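Pundetti shot notes - README

Shot-level annotations for short films and a few features. Who decided what on set, as far as we could find out. Started as a spreadsheet Julián Prieto kept for his directing class, got too big, now it's this.

Status: usable, messy in spots. Read the Known problems part before you email me.

What's in it

203 films. Mostly shorts, mostly under 30 minutes. Every film has one shot table and one credits table. Some have a decisions table too (see below), not all.

shots.csv - one row per shot. Film id, shot number, start and end timecode, shot size, camera move, lens if known, free notes.
credits.csv - one row per person per job. Same person can show up many times, that's normal on a short. Director who also edits gets two rows.
decisions.csv - the reason this exists. One row per choice we could trace to a person. Blocking, cut point, music in or out, a line dropped, a location swapped.
films.csv - title, language, running time, country, film id.

All UTF-8, comma separated, header row on top. Timecodes are HH:MM:SS:FF. Frame rate is in films.csv, check it, they are not all 24. 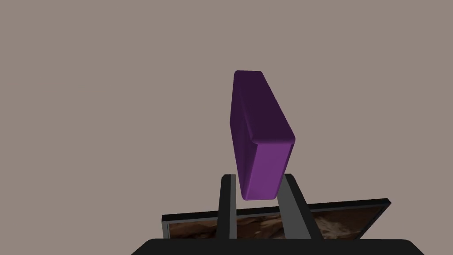 Where it came from

Three kinds of source, and the source column tells you which:

script - marked-up shooting script or shot list, lent by the production
talk - we sat down with the director or DP or editor and went through the film
track - commentary track or recorded Q&A

Talk is the best one. Track is the weakest, people tell the good story and skip the boring one. A director will say "I wanted the silence there" and then the editor says the sound file was bad. We keep both rows and don't pick. Column conflict is set to 1 on both.

Dindo Manalastas did most of the talk rows. His notes run long, so the notes column is long. Don't trim it on import, some of the spreadsheet programs do it quietly and you lose the end.

How a shot gets labeled

Shot size uses six codes: XW, W, M, MC, C, XC. Labeled at the first stable frame, not the average. If the camera pushes in from W to C it is W with move = push. We argued about this for most of June and that's how it came out.

Camera move: static, pan, tilt, push, pull, track, crane, hand, other. Hand wins over everything. A handheld pan is hand. If you need it split out, the notes usually say.

Lens is blank when we don't know. Do not read blank as normal lens. Somebody did, got a very nice chart, had to throw it out.

Cut points in decisions.csv are tied to the outgoing shot. So a choice about the cut between 14 and 15 is on row 14. 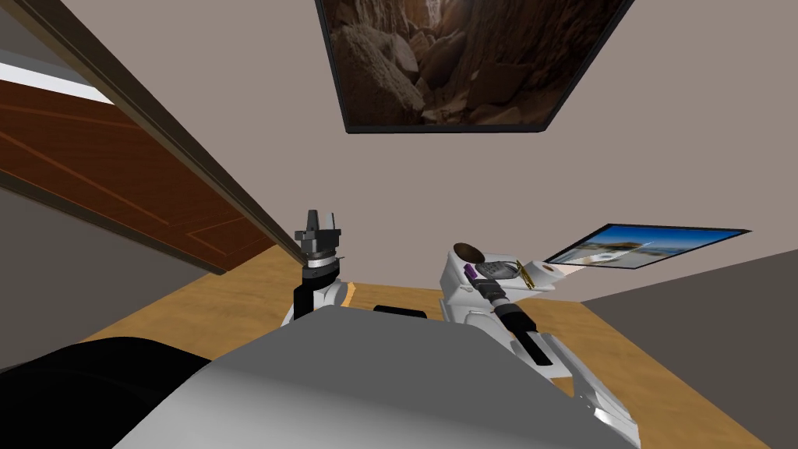

The who column

This is where most of the questions come from. Values are director, dp, editor, actor, producer, sound, design, weather, money, unknown.

Weather and money are real values. A rain delay that turned an exterior into a kitchen talk is weather. The missing crane shot in Cuadros is money. We had them folded into producer at first and it made producers look like they were directing half the films.

Actor means the actor brought it and it stayed in. Director approving it doesnt make it a director row. If it was worked out together in rehearsal, both names go in, split with a semicolon.

Please don't use this to rank directors. A high count of director rows mostly means we talked to the director.

Splits

There's a small split and a full one. Small is 30 films and 800 decision rows, picked so all three sources show up. Good for a class or for testing your code. Full is everything.

No train/test split. Make your own, and split by film, never by shot. Same crew works across several of the Restusari shorts too so group those if you care about leakage.

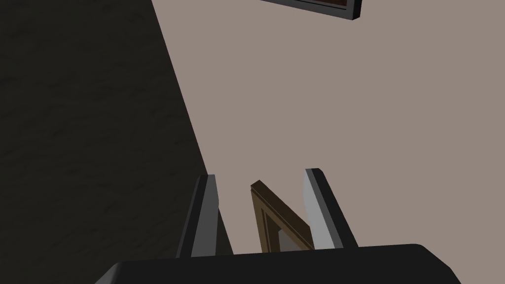

Known problems

- Vuro has two cuts going around. We labeled the festival one. The timecodes will drift on the other from the second reel on.
- 600 rows in shots.csv have no end timecode. Use the next shot's start. Last shot of the film, use running time.
- Long takes with a hidden cut are labeled as one shot unless the editor told us where the seam is.
- Accents in names got mangled in an earlier version. Fixed in credits.csv, maybe not everywhere in notes.
- Film ids skip some numbers. Films got pulled when the rights holder changed their mind. Nothing is missing on your end.
- Animation is barely covered. The shot size codes dont fit it well and I would leave those titles out.

No footage and no stills from the films in here. You have to find the films yourself, we can't send copies.

Use

Free for teaching and research. Ask first for anything sold. Notes from talk sessions are the words of the people who gave them, so quote them with the film title and don't cut them down to mean something else.

Credit line: Pundetti shot notes, J. Prieto and D. Manalastas.

Fixes

Send the film id, shot number, what it says and what it should say. One per line is fine. If you worked on the film say so and what your job was, that gets a new row with your side of it and the old row stays.

Next up is adding the sound people, who are way under-represented right now. Six talks done, not typed up yet.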